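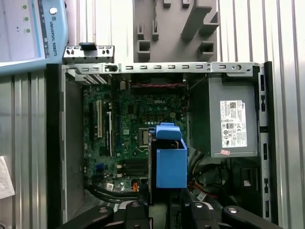 Section 4. Adding or Replacing Memory

The Dell desktop ships with one memory module fitted. You can add a second module or replace the first. The work takes one screwdriver and no special skill.

Before you start

Save your files and shut the computer down from the menu. Sleep mode is not enough.

CAUTION: Unplug the power cord from the wall before you open the case. Do not open the power supply itself. There are no parts inside it that you can repair.

Opening the case

1. Disconnect the monitor, keyboard and all other cables.
2. Lay the computer on its side with the cover facing up.
3. Remove the screws at the rear edge of the cover. Keep them in a cup or small dish.
4. Slide the cover toward the rear until it stops, then lift it off.
5. Touch a bare metal part of the case to discharge static. Do this again any time you walk away and come back.

Fitting the module

6. Find the memory slots on the main board. If a cable lies across them, move it aside gently — do not unplug it.
7. Press the clips at both ends of the slot outward.
8. To remove an old module, pull it straight up by its ends.
9. Line up the notch in the new module with the ridge in the slot. It fits only one way.
10. Push down firmly on both ends until the clips close.

Note: If a clip stays open, the module is not fully seated. Take it out and repeat steps 9 and 10.

Closing up

11. Check that no tools or loose screws remain inside.
12. Replace the cover and screws, then reconnect the cables.

The first start after a memory change can take up to 3 minutes, and the screen may stay dark during this time. Do not switch the computer off. If you hear repeated beeps, shut down, unplug the cord and check the module again. See Section 6 for a list of beep codes.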